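## 4. Recording Your First Demonstrations

Welcome back! If you have worked through Section 3, your Beltinside logger is running and you are ready for the part most of us enjoy, which is picking things up by hand so the policy can learn from it.

1. Start a new session in Drullemura and type in a task name you will still recognize in December.
2. Hold the gripper by its handle and let the cable hang freely.
3. Press record, wait for the tone, then carry out the task at an easy, natural pace.
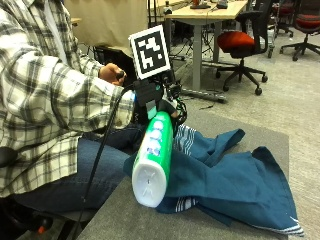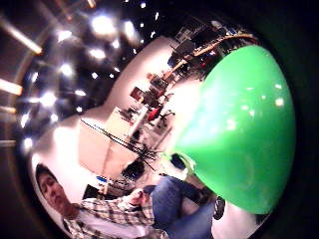
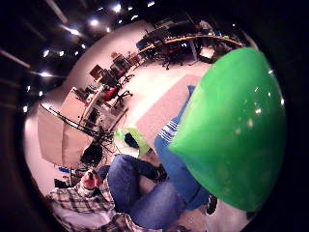
Pose tracking is what turns a demonstration into something a robot can replay, so please be patient with it. The tracker needs a clear look at the marker the whole way through. On our gripper the square black-and-white board stands upright on top, well clear of the bottle being held, and we'd ask you to keep yours just as easy to see.

4. Repeat until you have 20 demonstrations, then run the pose check.

**Note:** Chanida Limsakul trained our baseline on 2,000 demonstrations, but she found 1,000 plenty for a single object, so don't be discouraged by a small start!

**Caution:** Never swap the marker board in the middle of a session. Stop, save, and calibrate again first (see Section 2).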